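Category: Company News

Negi opens its Lerkholm office in September

I've been itching to share this one – we're moving into Lerkholm! Our new place has 137 desks, 3 meeting rooms and a kitchen I already love. We picked the desk gear ourselves, right down to a white mouse with a honeycomb pattern.
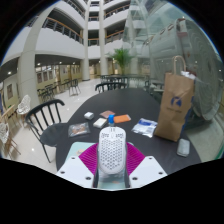 Come and see us

Doors open at 10 a.m. and the first 100 visitors get free coffee. Bring a friend, bring questions!

14 shares | 2 comments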